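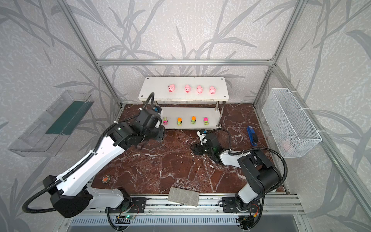
Vemuton: Tides of Wullgate review

Posted September 20, 2020

Vemuton: Tides of Wullgate is a turn-based role-playing game from Sartori, a small studio whose earlier work was mostly puzzle games. I played it on PC with a controller. My first run took 41 hours, including most of the side quests, and I have started a second one to see the other route.

The story begins in Hullby, a fishing town that has lost its harbor light. You play as an apprentice lamp keeper sent to the capital, Wullgate, to ask for a new one. The capital has its own problems, and by the end of the first chapter you are carrying messages between two noble houses that both claim the sea wall. It takes a while to get going. The first three hours are mostly talking, and the tutorial fights can't be lost. After that the pace picks up and stays steady until the last dungeon.

There are 7 party members and you can take 4 into battle. Two of them can't be used together, depending on which house you side with in chapter three. The game does not warn you about this. I had spent most of my upgrade stones on the spear fighter and lost her for good, along with her gear. If you care about that kind of thing, take everyone's equipment off before you enter the council hall.

Combat

Each fight takes place on a row of tiles, and the tide moves up or down one tile every second turn. Standing in water makes you slower but raises your magic. Enemies follow the same rules. Early on you can ignore the tide and win by attacking. From the salt mines onward you need to plan for it, and the bosses are built to punish you if you don't. I liked this a lot. The eel boss took me five tries and I never felt the game was cheating.

Regular encounters are less interesting. You see enemies on the map and can avoid many of them, but the marsh area has narrow paths and you will fight the same frogs over and over. There is a fast-forward button, which helps. There is no auto-battle.

Leveling is slow in the middle of the game. I reached the lighthouse at level 26 and had to go back to the mines for an hour before I could beat the guardian. On the easy setting this probably won't come up. You can change the difficulty at any inn.

Side content

The quest log lists 163 side quests. Many are deliveries. The better ones involve the families in Hullby, which you can return to between chapters, and a few of them change who shows up in the ending. The net repair chain is worth doing for the ring alone (fast travel costs nothing while it's equipped).

There is also a shell collection with 772 entries. I stopped at a little over half. The reward at each step is a small amount of money, and the menu has no way to sort shells by area, so finding the ones you missed means scrolling through the whole list.

Graphics and sound

The towns are hand drawn and look good, Wullgate especially, with its stairs and canals. Character models in battle are simpler and some animations are reused. The music is mostly strings and accordion. The battle theme changes when the tide turns, and I didn't get tired of it.

Only the main scenes are voiced. The text is clean apart from a few item descriptions that run past the box.

Performance

I had 2 crashes, both when leaving the shipyard. The game autosaves at every door, so I lost almost nothing. Loading times are short. Keyboard controls work but can't be remapped, and the map is awkward without a stick. The text size can be raised one step. On a small screen I would have wanted more than that.

The May demo covered the first chapter, and save files from it do carry over. Shop prices are lower in the full game, so you may start with more items than you need.

Good: tide system, boss fights, music, the Hullby quests
Bad: slow opening, missable character with no warning, shell menu, marsh

Score: 7 out of 10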